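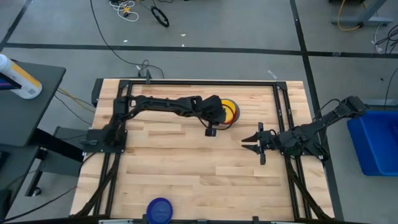

4 min read · 3,914 views

Butcher-block top: finish feels tacky, cup leaves a ring, maker says "normal"
Status: Open (reopened twice)
Product: Clestora worktop, pale wood, oil finish
Category: Surface care

Original report

I bought this top on the strength of a product page that promised it would "shrug off daily life." Daily life here is a cup, a roll of tape and my elbows. Six weeks in, the surface grabs at paper when you slide a sheet across it, and anything round and heavy leaves a faint circle that I can feel with a fingernail. The planks run the long way and they still look fine from standing height. You have to get your hand on it.

The care card says to oil it with Mestetti board oil "as needed." I would like to know who decides what is needed. I put on one coat in August, waited overnight, wiped it down, and it was tacky the next morning. It is still tacky.

Reply from Clestora support

Thank you for reaching out. Some tackiness is normal during the curing period. Please allow the oil to fully cure and avoid placing objects on the surface. If you are still having trouble, apply a second thin coat.

My answer to that

How long is the curing period? The card doesn't say and neither did you. And I am not going to put more oil on a table whose problem is that it has oil sitting on it. Please explain how a second coat fixes the first one.

Reply from Clestora support

Curing times vary with temperature and humidity. We recommend good airflow.

Log of what I tried

1. Airflow. Window open, fan pointed across the top for 10 hours. No change that I could feel. Paper still dragged.

2. Dish soap and warm water, wrung-out cloth, dried right away with a towel. The far edge felt better for an afternoon. By evening it was back. I suspect I only took off dust that had stuck to the oil.

3. Dry rub with an old cotton T-shirt, hard, with the grain. This did more than anything support suggested. The shirt came away yellowish. If the oil had soaked in the way the card says it does, I don't see what I was wiping off.

4. Mineral spirits on a rag, small patch near the front rail where the dark blue thing usually sits. Patch went smooth and a little dull. Ring is fainter but I can still find it.

5. Flindow wood cleaner, because a review swore by it. Smelled like oranges, did nothing. I have my doubts about that review.

6. Light sanding on the same patch, 320 paper, about a dozen strokes. Ring gone. Patch now lighter than the planks next to it, so I have traded one mark for another.

Where that leaves me

The rag and mineral spirits work, slowly. My guess is I put on too much oil and didn't wipe off the extra soon enough. I'll accept my share of that. But the card says "apply generously," and the word "wipe" does not appear on it anywhere. I read it twice to be sure.

I also don't believe the ring comes from moisture, as the second support agent claimed. The roll of tape left one too, and there's no water in a roll of tape. Something with a hard round edge sitting on a soft, gummy coat will leave a dent in the coat. That would explain why I feel it more than I see it.

Update

Did the whole top with mineral spirits, in sections, two passes. Working around the black rails was a pain and there is still a sticky line along the left one where the rag won't reach. Left it bare for three nights. It is smooth in the middle. I set the cup down full and left it from breakfast to lunch, no ring. That's one test and I wouldn't call it proof.

The shop that sold it to me, Szilágyi, says to use wax over bare wood and skip the oil. They also sell wax, so take that how you like.

Still want from Clestora:
A curing time in hours or days
A corrected care card that mentions wiping
An answer on whether sanding one patch voids anything

Leaving this open. Last time I marked it solved, the tackiness came back the same week.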